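The Gray Fingers

Wendy Fairclough had two pairs of fingers in her bag, and she had carried them on the bus from Dullemlow wrapped in a towel. One pair was called Clinar and the other was called Gillies, after the people who had drawn them. Mr. Gillies was retired now. Clinar was a company with a big parking lot.

"You are late," said Darren Dunmore. He had taken the round table in the bookstore at Wonthorpe and was drinking his second tea.

"I was counting," she said.

She had counted all winter. In the workshop each pair had picked up the same objects, from the same tray, under the same lamp. The sheet for Clinar said 666 lifts and 21 drops. The sheet for Gillies was shorter, 371 lifts, and it had only five drops, but Darren did not trust the shorter sheet. He said that an old man's fingers could be lucky for 371 lifts. Wendy said this was not how luck worked. They had had this conversation many times, and both of them knew their parts.

So they had agreed to leave the workshop and try the fingers in a place that did not belong to them. Pauline Bunting, who kept the store, gave them the table until noon. She asked if it would be loud.

"It is only a handle," Wendy said. "I hold it, I squeeze, the fingers close."

"Like the tongs for cake."

"Yes," said Wendy, a little hurt. "Like the tongs for cake."

She fixed the Clinar fingers first, two screws on each side. They closed very fast. Darren liked this and he wrote "fast" in the notebook and drew a line under it. She lifted a pencil, then the lid of the teapot, then Darren's glasses case. The glasses case turned between the tips and she had to put it down again before it fell. Darren did not write anything.

"That was a turn," she said.

"It was a small turn."

"In the workshop you would call it a turn."

He wrote it.

Then she changed to the Gillies fingers. They were slower to close, and at the end of the movement she could feel them stop, softly, like a drawer in a good kitchen. She remembered the day when Mr. Gillies had shown her how to file the edge. He had held her wrist and said: less, less, now even less. She had been twenty and had thought he was wasting her morning.

The pencil came up straight. The lid came up straight. A boy from the children's shelves, Alfie Tindall, came to stand near her elbow and asked if he could squeeze. Wendy looked at Darren, and Darren moved his tea away.

The boy squeezed much too hard. She had known he would. The fingers stopped in their soft place and the glasses case did not turn at all.

"Again?" said Alfie.

"Again," said Darren, and he looked for a clean page.
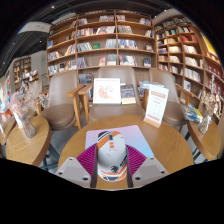
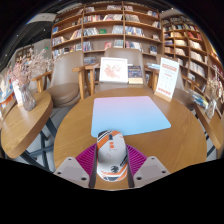 The gray fingers at the round table in Wonthorpe, with the bookshelves behind.

At noon Pauline came for her table. Darren was still writing, and Wendy was folding the towel on her knees.

"So who won?" Pauline asked.

"We need nearly 300 more," said Darren.

Wendy put the Clinar pair into the bag. The other pair she left on the handle, and she carried it like that to the bus.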